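Notebook, sim bench, December, 4:20 pm

Present: Ignacio Manzano (writing), Trinidad Campos, Hugo Ibarra from about five. Soledad Carrasco by phone for the part on scoring.

Carrying on from the previous entry. The open question was whether the place step in the Mulla task fails from bad planning or from a bad grasp. I said planning, Trinidad said grasp. Settled below, mostly in her favor.

Setup unchanged except where noted. Student build of the simulator, course branch, Zemudstead room set. Parallel gripper, two flat fingers, view from behind the gripper. Physics step as the competition rules give it. Friction on the finger pads back to the default; Hugo had raised it while debugging and left it raised, which explains the suspiciously good numbers he reported in the group chat. Those are struck from the log.

Batch 1. 200 episodes, seeds fixed, cylinder object only, start pose on the low shelf. Policy is the checkpoint at 3000 updates. Success on pick was fine. Success on place was poor, and the failures were not spread evenly. Nearly all came from rooms where the arm has to pass a tall flat face before it reaches the target. In open rooms the same checkpoint places without trouble.

Trinidad replayed a handful of failures at quarter speed. Sequence is the same each time:
pick OK
lift OK
turn toward target
approach to large face, speed not reduced
contact at the far end of the object
object rotates in the fingers
place attempted with the wrong tilt, object falls over

So the planner brings it too close, but a contact that light should not rotate the object. The grasp is the weak part. We close on the cylinder too near one end and the lever arm does the rest.

Checked the collision shape of the cylinder. The visual mesh has a cap wider than the body. The collision shape is a plain cylinder at body radius, so the cap passes through things visually for a short distance before anything registers. This is a modeling error on our side. The file came from last year's team (the Echevarría entry) and none of us had opened it. Hugo is rebuilding it as two stacked cylinders. Mass and inertia to be recomputed, not copied.

Second thing found while in there: the planner inflates obstacles by a margin taken from the gripper width alone. It does not know it is carrying anything. With the hand empty that is correct. With the object in hand the margin should grow along the object's axis by the length that sticks out past the fingertips. Added a function, attached_extent(), called once after grasp is confirmed. Needs a reset on release. I forgot the reset on the first run and the arm then refused to go near the shelf at all.

Batch 2. Same seeds, new margin, old collision shape, to keep one change per batch. Place failures went down in the rooms with tall faces. Mean episode time went up. In 77 episodes the planner took a longer route than in batch 1, and a few of those ran out the clock. The limit is 700 steps. Soledad confirms that a timeout scores the same as a drop, so trading one for the other gains nothing.

Proposed fix for the timeouts: keep the large margin for the transit and shrink it linearly over the last part of the approach. Trinidad wants the shrink tied to distance from target, I would tie it to speed. We do hers first. It is fewer lines.

Views saved every 50 steps on the failing seeds, same folder naming as before.
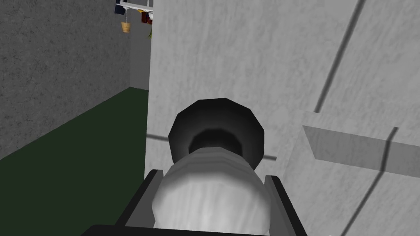 Contact logging is now on by default for all of us. It costs a little run time and saves the replay step. Please do not turn it off locally and then commit the config. If the log gets too large, raise the force threshold instead and write the value in the header.

Note on depth. The pale textures in this room set give very little for the feature tracker to hold on to when a flat surface takes up most of the view. Range readings from the simulator are exact, so the planner does not suffer, but the learned part sees color only. Saturnino Tejada suggested during his office hour that we randomize wall textures in training. Worth doing, though after the margin work, otherwise we will not know which change helped.

Grasp point. Current rule picks the closest reachable point on the body. Changed to the closest reachable point within the middle third, falling back to the old rule if none is found. Not yet run. Expect more failed picks on the low shelf, where the middle of the object is sometimes shadowed by the shelf lip.

Batch 3 is queued on the Fludora machine overnight: new collision shape if Hugo finishes it, otherwise the old shape with the tapered margin. He will write in the run header which one it was.

To do:
Hugo: collision shape, inertia, delete last year's file from the branch
Trinidad: tapered margin, test on the 77 slow seeds before the full set
Ignacio: reset bug test case, grasp point rule, plot of tilt at release for batches 1 and 2
Soledad: ask the organizers if light contact with furniture is penalized or only logged

Stopped 7:10 pm. Batch 2 results copied to the shared drive, batch 1 still on my disk.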